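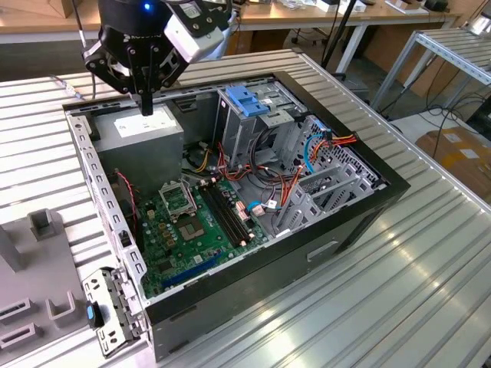 Newsletter > Operations > Storage and backup

Changes to backup retention on office desktops

The backup schedule for office desktops at the Vilero and Sequeira sites has been revised. The new schedule takes effect with the January maintenance window and replaces the one issued with the Jevari migration. Laptops are not affected. They remain on the continuous sync policy.

Under the old schedule, each desktop wrote a full image to the site server every night. This was simple to restore from but used more space than the data justified. A review of the Vilero server found that 98 percent of the blocks in a typical nightly image were identical to those written the night before. The server was compressing, storing and checking the same blocks repeatedly, and the verification job often ran into working hours.

The new schedule uses one full image per week and incremental images on the other nights. The server keeps 4 full images and their dependent increments. Older sets are merged into a monthly archive, which is copied to the Dristum site over the existing link. Transfer is limited to 100 megabits per second during the day and is unrestricted at night.

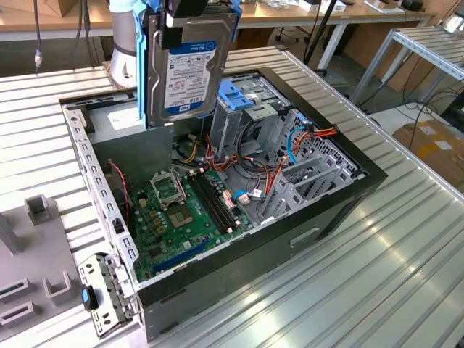
WD Blue 1 TB drive in a blue caddy, with an open desktop tower.

An incremental image is only usable if every image before it in the chain is readable. For this reason the verification job now reads back the whole chain after each full image and compares checksums. A failed comparison forces a new full image on the next run and sends a notice to the site contact. The damaged chain is held until the replacement has passed its own check.

Local folders outside the user profile are still excluded. Staff who keep project files in the root of a drive should move them into Documents or ask for the path to be added. Mail archives larger than 2 gigabytes should be split before the first run, as a small change to a large archive can cause most of the file to be copied again.

Restore requests go through the same form as before. The form has a new field for the date of the last known good version. Leave it blank if the date is not known. Single files can be recovered from any night in the retained sets, but a full system restore taken from the monthly archive must be scheduled with the Dristum site.

Questions about exclusions and chain errors should be sent to Florêncio Lobo, Storage and Backup.

Contact the newsletter desk | Copyright Vilero Operations | Back to top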